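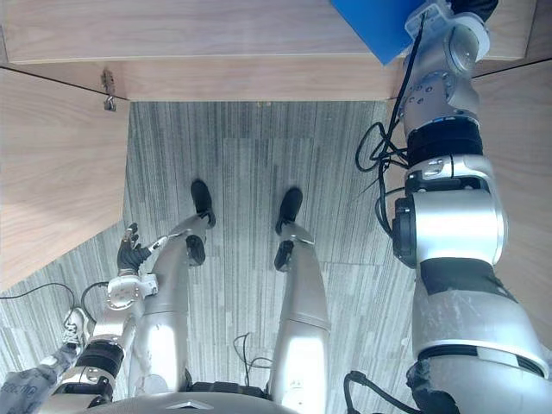
Carpet tiles, Garside office, second floor.

1/ We moved out of Gundthorpe in August and I'm still sorting out the lease paperwork. Posting what I learned about getting a deposit back, in case you rent a small office too.

2/ Read the repair clause before you give notice. Ours ran to 15 pages with the schedules. The part on flooring was one line - "fair wear excepted" - and it saved us the most money.

3/ The landlord's first list had 207 items. Plenty were repeats. Ebbe Tangen went through it with me over two evenings and we struck the ones dated before our lease started.

4/ Keep every letter on paper as well as email. I use one folder per property, label left blank until the file is closed.

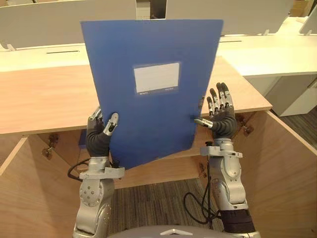 5/ What we paid in the end
They asked for new paint throughout. We settled on $608 for the back hallway and they kept nothing else. Took over a month of emails.

6/ Ask for the final inspection in writing, with a time. Ours was 9 a.m. and the agent signed the sheet before leaving. Get a copy of that sheet.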